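July 2025

Got to the workshop after dinner and stayed later than I meant to. The plan was to get 17 clean runs of the cloth fold with the hand grippers before touching the arm again.

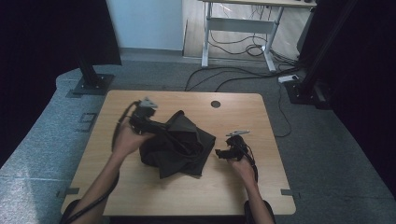

I ended up with 13. The left gripper kept losing its zero. After a few folds it would report closed with the jaws still open a little, and the log for that run was no good. I threw out three runs before I caught on. Latifa thought it was the cable tugging on the connector when I reach across, so I taped a loop of slack to my sleeve and the next two were fine. That isn't proof of anything. I'll open the housing tomorrow and check the solder.

Black cloth is harder than the gray towel we used at first. I can't see the folds well myself, and I doubt the depth readings will be any better. Patricio says to keep at it, and if the arm learns on black it can learn on anything. I think he just doesn't want to buy more cloth. I wrote down "try the blue shirt" and left it at that.

The new jaw pads are better. Rodrigo printed them softer, and they pinch one layer most of the time where the old ones took two. The right one has a rough spot on the inside edge that snags. Sanded it with 400 grit, will see.

Wrist is sore. Holding both grippers level for an hour is more work than it looks, and I get sloppy near the end. I should do shorter sets.

Crescencio asked again when the arm itself will fold something. I told him October. The shoulder motor from Joltus is still on back order and the spare has a bad bearing, so October may be generous.

To do: solder on the left gripper, longer cable ties, back up tonight's runs to the second drive, ask Marcelino for his small torque wrench.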